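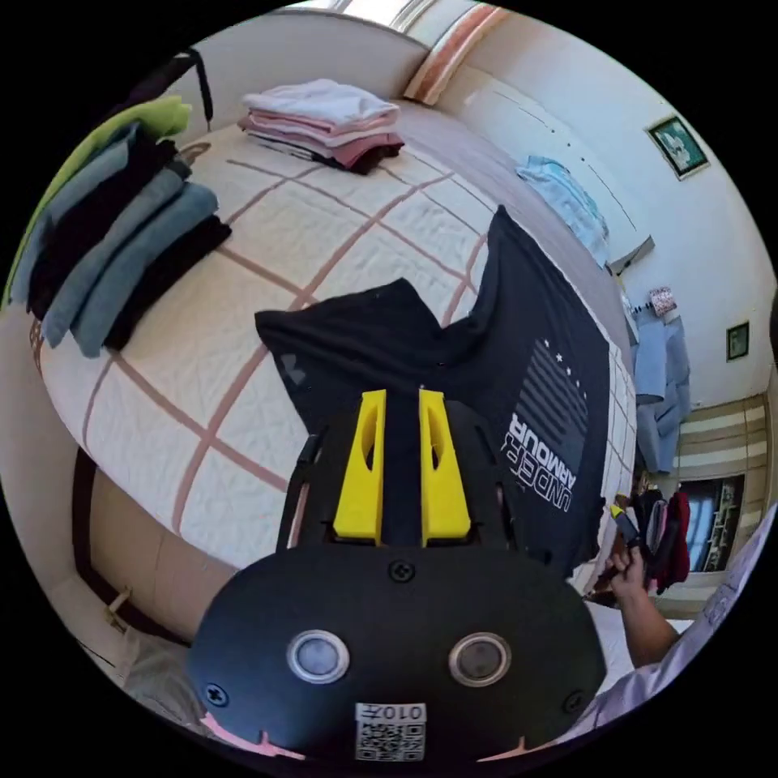 Gwawr Vaughan wrote to me after the last page went up and asked how you get from a pile of interview notes to something you could fairly call a finding, because she had 94 households written up for Ondthorpe and no idea where to begin. I've been promising to write this out for ages, so let's do it properly!

First, read everything once without a pen. I know that feels like wasting an afternoon when the notes are sitting there waiting, but you'll pick up the general mood of the place, and you'll notice which subjects people keep wandering back to even when your questions were about something else.

Next, take ten interviews, as different from each other as you can find, and write a short label beside each passage. Keep the labels plain. "Trusts neighbors, avoids council" is a good one — "social capital" is far too wide to help you later on.

Now put all your labels on one sheet and merge the ones that overlap. When I did this for Undham I started with 122 and it took me two long evenings (and a good deal of tea) to get them down to a list I could hold in my head. Write a sentence under each label saying what belongs there and what doesn't.

Then ask someone else to label three of the same interviews using your sheet. Maarten Vanhove did this for me, and we disagreed over nearly everything to do with voting, so I rewrote those definitions and we tried again.

After that you can work through the rest. Save a copy of the sheet each time you change it, with the date in the name, and go back over the early interviews whenever a new label comes in.

Gwawr, if you get stuck on the merging, send me your sheet and I'll have a look at it.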